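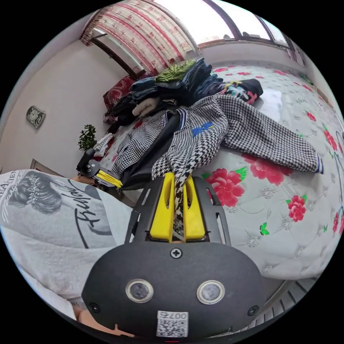

How do you get the musty smell out of a second-hand jacket that can't go in the machine?

Hang it somewhere airy and out of direct sun for a few days, turned inside out, and deal with the lining before you bother with the outside. Most of the smell lives in the lining, and particularly under the arms.

Posted by Tamsin Lindgren

A bit more detail, as the box above only lets you write one line. I bought a jacket from the hospice shop in Tungate for £6. It fits, which almost never happens to me, and in the shop it smelled of nothing much. Then I got it home and it smelled like the inside of a caravan in June. The care label has been snipped out, so I have no idea what it's made of, but my mum felt the sleeve and announced "that's got wool in it" in the voice she uses for diagnosing other people's illnesses. I don't want to pay for dry cleaning, as our nearest place charges £12 for a jacket and I object to spending double what the thing cost. I've tried a spray from the supermarket. It now smells like a caravan with a bowl of potpourri in it.

18 November 2019

3 replies

Dwynwen Sayce
The short reply at the top is mine, moved up there by whoever runs this place. Longer version follows.

I ran a stall selling old coats for years and I have smelled things. Musty is one of the easier ones. You want moving air more than anything. An upstairs room with the window open a crack will do, or a covered porch if you trust your neighbours. Use a wide hanger, do the buttons or zip right up, and empty the pockets first. I once aired a man's overcoat for a fortnight before I found the kipper paté sandwich.

If it still smells after that, get the cheapest vodka you can find and put it neat in a clean spray bottle. Try a hidden bit of the lining first and let it dry, as some linings mark and acetate can be properly damaged by it. If all's well, mist the inside lightly, armpits and collar most of all, and leave it to dry overnight with the window open and nothing lit nearby. It has no scent of its own once it's gone, unlike your supermarket spray. You may have to do it two or three times. The theatre lot use it on costumes and they have far worse to contend with than you.

For the cuffs and neck, a cloth wrung out in cool water with a drop of wool wash, dabbed on and then dabbed again with plain water. Don't rub. Rubbing is how you get felt.

And go over the seams and under the collar with a torch for moth. If you find any gritty little cases, bag the jacket and put it in the freezer for two weeks before it goes anywhere near your jumpers.

Iddrisu Baidoo
just wash it. ive put loads of dry clean only stuff through on 30 and only ever ruined one suit

Yaw Aidoo
I'd go with Dwynwen over the gentleman above, whose suit I would like to see.

Two things to add. Bicarb works if you have patience: lay the jacket open on an old sheet, sprinkle the lining, leave it a day, then hoover it off with the brush end. Be thorough. I wasn't, and went to a christening leaving a faint white trail like a slug. I wouldn't do it on very dark fabric unless you're fond of brushing.

Second, have a think about where you're keeping it. I blamed three separate charity shops before working out that the musty smell was my own wardrobe, which backs on to an outside wall. I moved it a hand's width into the room, wiped the back down and left the doors open for a weekend, and my whole collection of suspect jackets recovered at once. I've since written no apologies to the shops.

Tamsin Lindgren
Thank you all. Jacket is on the landing with the window open and everyone in the house is complaining about the draught. Vodka bought, lining passed the patch test. Iddrisu, what happened to the suit?

Iddrisu Baidoo
my nephew wears it. hes 6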